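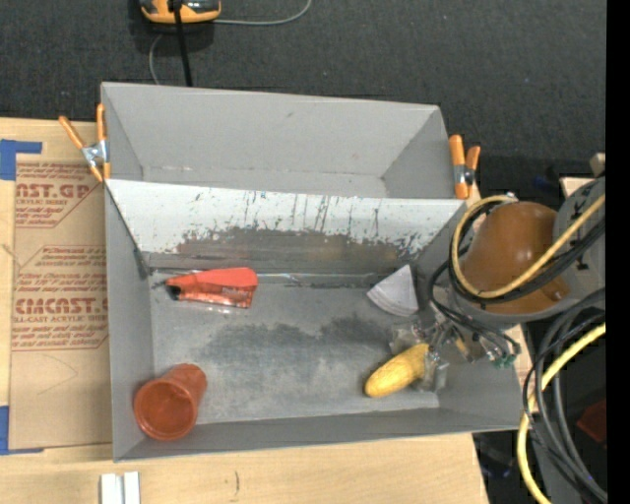
Figure 1. Bin station, lower compartment, with four items and the gripper at the corn.

Bin Picking Project – Handout 3: Running Trials and Keeping the Log

Read this before your group's first session at the bin station. Handout 2 covered the gripper and the safety stop, and you are expected to know both.

The task

Each group writes a picking program that takes items from one compartment of the bin and places them in the other. Items are set down loose, in any position. Your program may not assume where an item is or which way it faces.

A trial is one attempt on one item. It starts when the arm leaves its home position and ends when the item is released or the arm returns home without it. A run is a set of trials done without changing the program.

Choosing items

Use items from the class box only. Mix the shapes. In Figure 1 there is a cup on its side, a wedge, a red package with a crinkled side, and a yellow corn cob. They call for different grasps. A cup can be taken by the rim or across the body. The corn lies at an angle to the walls, so a grasp that only closes along one fixed direction will do badly on it.

Do not stack items on purpose until week 3. If two items end up touching during a run, leave them alone and note it in the log.

Working near walls and the divider

Most of the trouble last year came from items close to a wall. The fingertips need room on both sides of the item, and in a corner there may be none. Your program should check for this before it moves down. Two approaches are allowed:

1. Pick a different item first and come back.
2. Push the item away from the wall, then grasp it.

Look at the divider in the figure. The upper part has thin black scrapes and the lower part is worn down to a dark band. Keep the clearance setting at the class value when you cross between compartments – do not lower it to save time. The floor of the lower compartment is smudged and uneven in tone as well, so a program that finds items by subtracting a plain background will need some tuning.

Before each session

Check that the clamps on both sides of the bin are tight.
Move the arm slowly through its full reach once and watch the cables.
Load your group's settings file, not the one left open on the screen.

The log

Write one line per trial: item, compartment, grasp type, result, and a short note if the result was a failure. "Missed" is too vague for a note. Write "closed above item" or "slipped during lift".

The class log from the Renddale section holds 3,369 trials. You may use it to test your grasp selection, but keep 1,000 of those trials aside and do not look at them until your report. The target for all groups combined this term is 3,000 new trials.

What to turn in

The log file, your program, and a two-page report. The report should name the item your program handled worst and describe what you changed because of it. A program that fails often but is well explained can still get full marks on the report section.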